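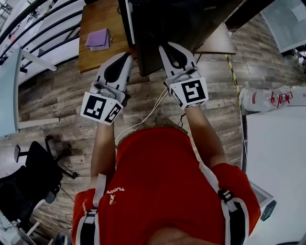 Wooden desk tops: is oil really worth the faff?

Home office and desks > Surfaces and care

marlpit
Setting up the back room properly this September and I've gone for a wooden top with a dark frame under it. The shop in Clescombe wants to sell me their oiling kit and a cloth, and the chap said to do it every month "for life". That sounds like a man who sells oil. Does anyone do this? Monitor, keyboard and a mug are all it will ever see.

dunnock_8
Every month is rubbish. I did mine twice when it was new and then forgot. It looks fine. There's a ring where a plant pot stood but I blame the pot.

Herman Lumenta
It depends what's on it already. If the top is lacquered, oil will sit there and go sticky and you'll be wiping it off for a week. Put a drop of water somewhere out of sight. If it beads up and stays there, put the oil back in the cupboard.

marlpit
It beads. So the kit is no use to me at all?

Herman Lumenta
None. Take it back.

pewterjug
Not so fast. I've had a Flirmont top for 8 years, sold as sealed, and the front edge where my wrists go wore through in the second winter. Bare wood, went grey. I sanded that strip and oiled it and it's been all right. "It's sealed" only means it's sealed today.

dunnock_8
How are you wearing through lacquer with your wrists? Do you type in chain mail?

pewterjug
Metal watch strap. Laugh if you like.

tansy_lane
Can I ask about cloths? I was told only microfibre, and then someone at work said microfibre scratches. I keep one folded on the left side of the desk and use it for everything, dust, the screen, tea. Am I ruining it?

Herman Lumenta
Not the desk. I wouldn't use the tea one on the screen.

quoinstone
I don't believe half of what gets said about microfibre. An old cotton T-shirt, damp, then a dry bit of the same T-shirt. I've done that for 20 years on a table that three children did their homework on.

marlpit
Next question while I've got you. The floor is grey-brown planks, the wood-grain sort, and I've been told I must have a chair mat or the castors will chew it up. The Mandagi one is 8 mm thick and costs more than the chair did. I'm not convinced.

pewterjug
Get the mat.

quoinstone
Don't get the mat. They slide, they curl at the corners, grit gets under them and then you've made sandpaper. Change the castors for soft ones. Mine came from Zuller and they pull straight out of the base and push straight in.

pewterjug
Mine has never curled.

quoinstone
Give it time.

tansy_lane
I had a mat and tripped on it so often I put it in the loft. But I've got a cable across the floor as well, so maybe I just trip on things.

Herman Lumenta
Run the cable down the desk leg and along the skirting. Sticky clips. They fall off if you don't wipe the wall first.

dunnock_8
They fall off if you do wipe the wall first.

marlpit
Right. The oil went back and they gave me a credit note, not the money, so now I own 400 grams of beeswax polish. The label says suitable for all wooden surfaces. Is it?

Herman Lumenta
Read the small print on the back of the tin. Mine says all except sealed, varnished or lacquered.

marlpit
So does mine.

pewterjug
Keep it for when the front edge goes.

quoinstone
Drawer runners. Old wooden ones, if you've got any. Rub it in and leave it overnight. And let us know about the castors, I want to hear if the new ones still fit properly.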